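Small boxes, big drawers – how I stopped losing everything

Quick one as I'm off out at 6. Somebody asked how I keep the bits and bobs under control in the spare room. Answer: cardboard boxes with lids. Nothing fancy. Mostly ones shoes or parcels came in.

Do the sorting on the bed. Floor kills your knees, desk is never big enough. Old sheet down first, a pale one, so you can see the little things that roll off. Anything dusty gets a wipe before it goes back.

One box at a time. Lid off, put it flat behind the box, top up, so it doesnt wander off under a pillow. Then go through what's in there. Keep, bin, belongs somewhere else. Don't start a second box till the first is done – I did this in April and slept on the sofa. 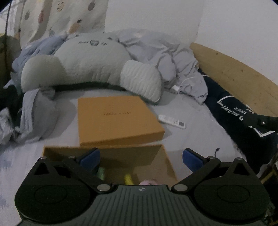
Janaína Nogueira wrote in to say she does hers on the ironing board, lowered right down, and writes the contents on the short end of each box so she can read it when they're stacked. Pencil, because things change.

Good tip, have nicked it.

More bits:

Measure the shelf before you save boxes. Mine is 33 cm deep and I'd kept a whole pile that stuck out. Gone to recyling now.

Bright things on top, dull things underneath. You'll spot the bright ones anyway so maybe do it the other way round. Try both.

Soft corners – brown paper tape on the inside, not the outside. Looks neater, lasts longer.

Don't overfill. If the lid lifts, take something out.

Damp room? Skip cardboard, use tins.

Will do drawers next, if I ever find the dividers.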